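Reading Popular Fiction, session 4: the series novel

Set text: Hirkach, the third of the Pillmont books. Read to the end of chapter 19 before the seminar on 7th March. Page numbers refer to the one-volume edition (972 pages), so if you have the separate paperback use the chapter headings.

Recap. A middle volume has to bring new readers up to date without boring the old ones. Hirkach opens with the fleet already beaten and the port of Rastogi under siege. We get the earlier defeat only through the quarrel in the map room (p. 210).

Points to look at

Viewpoint. Four narrators in the first 30 pages. Who knows about the treaty, and when does the reader find out?

The enemy. The Peltex are a faceless horde in book one. In Hirkach they have a captain, a language and a grievance. Mark the first passage where you felt any sympathy for them.

Scale. Battles get bigger with each volume. Compare the river crossing with the night raid, which has far fewer people in it and takes twice as long to tell.

Written task: one page on how a single chapter ends. Bring a paper copy.
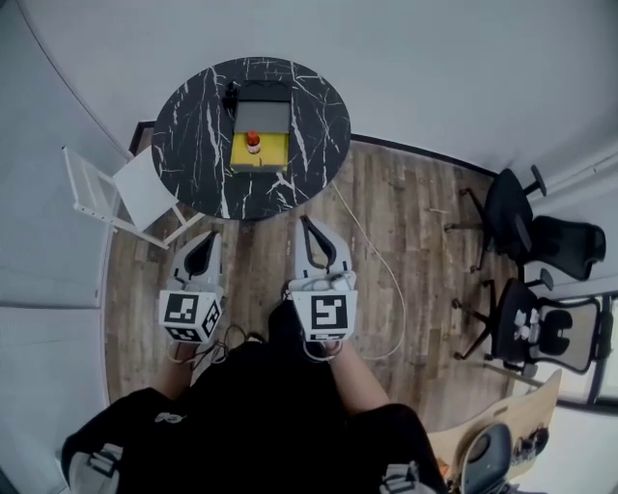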